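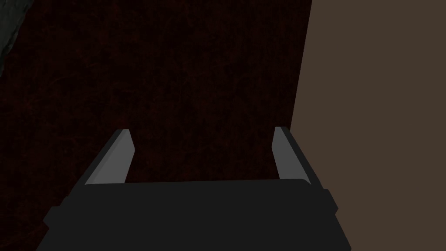 I've been living with Drikine for most of November, so time to say what I think of it. It's the new wrist-view training method from the Prania group, and the pitch is simple: skip the room camera, learn everything from the view at the hand, and do it all in simulation.

Setup was a breeze (4 commands, and one was me fixing a typo). I trained on 696 simulated demos and then ran 251 test episodes in rooms it hadn't met. It finished almost 24 percent more of them than Liapis, my old standby, and I was grinning at my desk like a fool!
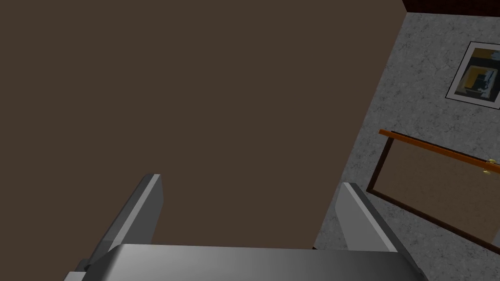 Wrist view in one of the test rooms, gripper open.

Where it gets shaky is up close. When a big plain brown surface fills most of the view, there's so little texture to go on that the policy starts to dither - forward a bit, back a bit, forward again.

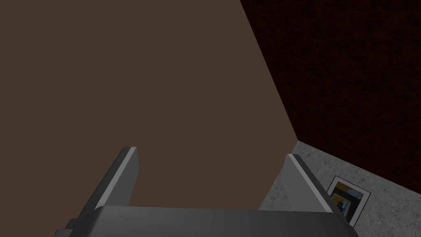

Turning on the short memory option helped a lot with that, though it slows training down and the docs barely mention it. I'd also love better logging. Enorel still wins there, hands down.

Would I keep using it? Yep, for anything in sim. I haven't tried it on a real arm yet, so ask me again once I've freed up some bench time.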